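Asunto: Re: ¿para cuándo las tareas de casa?
Lista: automatizacion-domestica
Mensaje 1439

> En Bondora nos preguntan si en 10 meses
> podríamos tener algo que ordene una
> estantería de taller sin nadie delante.
> ¿Alguien lo ve posible?

Yo no lo veo. En Dadmont llevamos desde septiembre con la tarea más simple que se nos ocurrió, guardar piezas en un organizador, y todo en simulación. Adjunto dos renders del entorno.

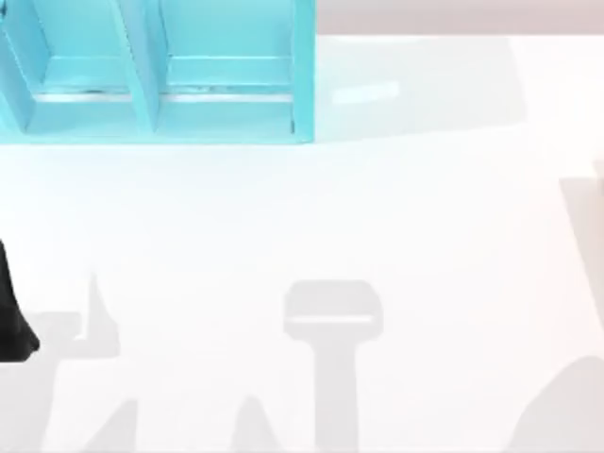 Organizador de dos compartimentos, vacío, sobre la mesa blanca.

De 700 intentos dimos por buenos 344, y eso con piezas conocidas y la luz fija. Al cambiar la posición inicial el resultado baja bastante. El fallo más frecuente es soltar la pieza antes de tiempo, seguido de chocar con el borde del compartimento.

El agarre lo medimos aparte. Un bloque de caras rectas es lo más cómodo que hay, y aun así nos cuesta repetir la misma toma cuando la pieza está girada.

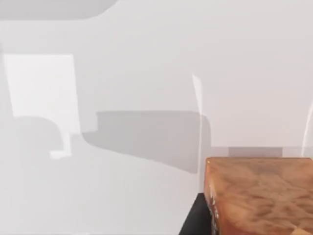 Bloque de madera, vista cercana de la esquina.

Los de Mersha trabajan con ropa y van peor que nosotros. Arkeo tiene una célula para clasificar tornillería, pero con bandejas a medida y un operario que repone. Para eso sí firmaría un plazo de 10 meses. Para una estantería cualquiera, no.

Si a Bondora le sirve, puedo pasar la tabla de fallos por tipo. Está sin limpiar.

Saludos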